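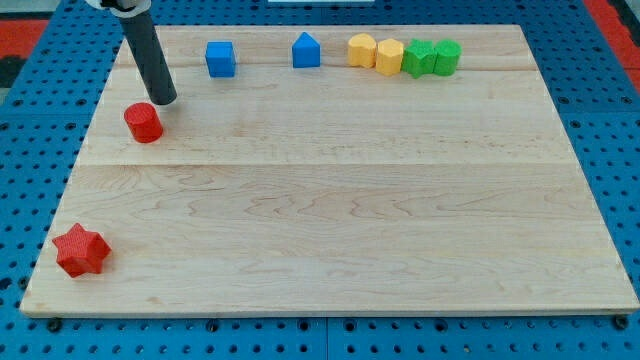
Jueves, ya de noche

Hoy he vuelto a casa con los pies hechos polvo y la cabeza llena de frases a medias, y como sé que mañana se me habrá olvidado la mitad, me siento un rato con la infusión y lo apunto, aunque la letra me salga torcida (y me va a salir torcida, porque escribo con el cuaderno apoyado en la rodilla y la gata encima de la otra).

Llevamos toda la semana repartiendo papeletas y hablando con la gente por el barrio de Fernilley. Quedan nueve días para las municipales y yo, que juré después de la última vez que no volvía a subir una escalera por ningún partido, pues ya ves, otra vez subiendo escaleras. Mi hermana se ríe de mí por teléfono. Me dice: «Pero si tú votabas y te ibas al vermú». Y tiene razón, eso hacía, y bien a gusto. Pero luego vino lo de la línea de autobús y se me torció el carácter.

Lo del autobús lo tengo contado en otro cuaderno, así que no me repito. Solo diré que hoy, en el portal largo de la calle de los talleres, me ha abierto una señora mayor, muy arreglada, con sus pendientes puestos a las once de la mañana, y antes de que yo dijera ni buenos días me ha soltado que ella solo iba a votar a quien le devolviera la parada de Drondeck. Ni impuestos, ni limpieza, ni el polideportivo. La parada. Le he dicho que estaba en nuestro programa, en la página 6, y se lo he enseñado, y ella se ha puesto las gafas y lo ha leído entero, de pie, con una seriedad que ya quisiera yo en el pleno. Luego me ha devuelto el folleto. «Guárdelo, que igual le hace falta para otro», me ha dicho. Y yo no sabía si aquello era un voto o una despedida. Lo he puesto en la hoja como dudoso, pero me ha caído tan bien que me daba apuro.

Por la mañana hemos sido un grupo pequeño porque entre semana la gente trabaja, claro. Murali Kurian ha venido después del turno de noche, sin dormir, el pobre, con un termo enorme de té que nos ha ido dando por las esquinas. Va el segundo en la lista y todavía se presenta en las puertas como si pidiera perdón por molestar. A mí eso me gusta. Le he visto estar un cuarto de hora en un rellano escuchando a un hombre que no lo iba a votar ni loco y que se lo había dicho en la primera frase. Cuando ha bajado le he preguntado que para qué tanto rato, con los portales que nos quedaban, y me ha dicho que el hombre tenía razón en lo de los contenedores y que quería entenderlo bien. Lo llevaba apuntado en la mano, con bolígrafo, porque se había dejado la libreta en el coche.

La tarde ha sido otra cosa. A las seis era el debate en el salón del mercado viejo y yo iba con más nervios que los candidatos. Había bastante gente, más que la otra vez, y hacía un calor tremendo porque han dejado la calefacción en marcha y estamos en abril. Me he sentado al lado del radiador, error mío, y he pasado todo el debate quitándome capas como una cebolla.

Al principio ha sido un aburrimiento, lo digo con todo el cariño. El alcalde habla muy bien, tiene esa voz de locutor, y una se deja llevar y a los cinco minutos no sabe si ha prometido arreglar la plaza o si ha contado que la plaza es bonita. La candidata de los independientes, en cambio, va deprisa, deprisa, se come las palabras, y eso que creo que llevaba los papeles mejor preparados de todos. Me he fijado en que los traía con pestañas de colores. La nuestra ha empezado floja. Se le notaba que se había aprendido la entrada de memoria y se ha atascado justo en la frase que ensayamos el lunes en mi cocina, la de los colegios, y yo desde mi silla moviendo los labios como una madre en la función de Navidad.

Pero luego ha salido el tema del solar de Bjarnason y aquello se ha despertado. Es que con el solar no hay manera, cada uno tiene su opinión y su primo afectado. El alcalde ha vuelto con que el convenio con Fimport traerá actividad a la zona, y ha usado esa palabra, «actividad», tantas veces que detrás de mí un chico ha empezado a toser de risa. Y entonces la nuestra ha dejado los papeles sobre la mesa y le ha preguntado, muy tranquila, por qué el convenio se llevó a votación con solo 2 días de plazo para leerlo. Se ha hecho un silencio buenísimo. Él ha dicho que los plazos eran los legales. Ella ha contestado que no le preguntaba si eran legales, que le preguntaba por qué. Y él ha bebido agua. ¡Ay, cómo me ha gustado a mí ese vaso de agua!

También tengo que apuntar lo que no me ha gustado, que para eso es mi diario y no el boletín. No me ha gustado que los nuestros abuchearan cuando ha hablado la de los independientes sobre la tasa de basuras. Han sido tres o cuatro, los de siempre, pero se oía. Luego en la calle se lo he dicho a uno y se me ha encogido de hombros, que así es la política, mujer. Pues a mí no me da la gana de que sea así. Mi padre, que era del otro bando toda la vida y se discutía con medio pueblo, se levantaba a darle la mano al que acababa de llamarlo burro. Me he acordado mucho de él hoy. Se habría sentado en la última fila, con la chaqueta doblada en las rodillas, y a la salida me habría dicho que la mejor había sido la de las pestañas de colores, solo por hacerme rabiar. Y a lo mejor no le habría faltado razón.

Después hemos ido casi 10 a la cafetería de enfrente, hemos juntado mesas y nos han sacado unas croquetas que estaban frías por dentro y que nos hemos comido igual. Se ha hablado de todo. De si conviene hacer otra ronda por Drondeck el sábado o ir a los bloques nuevos, donde casi no nos conocen. De si el folleto tiene la letra demasiado pequeña (sí, la tiene, lo llevo diciendo desde que lo mandamos a imprimir, pero quién me hace caso a mí). De si va a llover el día de la votación, que según unos nos perjudica y según otros nos viene de maravilla, y cada cual con su teoría y su porcentaje sacado de la manga. Murali se ha quedado dormido sentado, con la barbilla en el pecho, y hemos bajado todos la voz sin ponernos de acuerdo.

He vuelto andando porque, naturalmente, ya no pasaba el autobús. La noche estaba templada y olía a tierra por el lado de las huertas. He ido mirando los carteles de las farolas. El nuestro de la esquina de la farmacia se ha despegado por arriba y le cae el papel sobre la cara a la pobre candidata, parece que se esconde. Mañana paso con la cinta.

No sé si vamos a ganar. Creo que no, si me lo preguntan bajito. Creo que podemos sacar un concejal más y que con eso el alcalde tendría que sentarse a hablar con alguien, y a mí con eso me bastaría para dormir tranquila una temporada. La señora de los pendientes me ronda la cabeza. Debería haberle preguntado cómo se las apaña ahora para ir al centro de salud, que desde su calle hay una cuesta de las malas. Si el sábado volvemos por allí, subo otra vez, aunque sea sin folletos.

La gata se ha dormido y se me ha dormido también la pierna. Tengo que acordarme de llamar a mi hermana antes de comer y de devolverle a Murali la tapa del termo, que no sé cómo ha acabado en mi bolso.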